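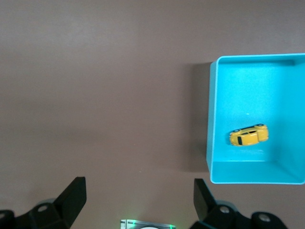
Does a shared tray at the table lead children to put toys away sooner than a lidded bin on the floor?

In our play sessions the open tray was used earlier and more often, and the effect was strongest for small vehicles.

3.2 Containers and placement

Earlier work on tidying in early childhood has mostly looked at who gives the instruction and how it is worded. Less attention has gone to the container itself. Pan (Guangming Pan, unpublished thesis) noted that children at the Burholm site often left small toys on the table at the end of play even when they had cleared the larger ones, and suggested that the walk to the floor bin was the main obstacle. We took up that suggestion and changed only the container and where it stood.

Figure 1. Open turquoise plastic tray on the tabletop with one toy car inside.

Two arrangements were compared. In the bin arrangement, a lidded box stood on the floor next to the shelf. In the tray arrangement, an open rectangular tray was placed on the table, to one side, so that the rest of the surface stayed free for play. The tray has low walls, and a seated child can see the toys inside it. The toys were the same in both arrangements: small cars, wooden animals and building blocks from the Tosley set.

Sessions were held in the morning at two preschools, Burholm and Chacko, and we recorded 236 of them. Of these, 200 were kept for analysis. The remaining 36 were dropped, in most cases when a session was interrupted by a fire drill or an early pickup. Each session ended with the same sentence from the teacher ("It's time to put the toys away") and no further prompt was given for 3 minutes.

A toy was scored as put away if it was inside the container when the 3 minutes ended. Toys placed on the rim, on top of the closed lid or beside the container were scored as left out. This rule matters mainly for the bin arrangement, where several children set cars on the lid without opening it. A toy that was put in and then taken out again was scored by its final place only.

Cars were treated separately from the other toys. Children tended to drive them to the container along the tabletop and lift them over the wall at the last moment, and with the tray this could be done without leaving the chair. Some children went on playing with a car inside the tray after putting it there. We scored these cars as put away, although one of the two coders at Chacko disagreed at first, and the cases were settled by discussion. Blocks showed a smaller difference between the arrangements, probably owing to the habit at both preschools of carrying blocks to the shelf in stacks. Results by toy type are given in Section 4, and the scoring sheet is reproduced in the appendix.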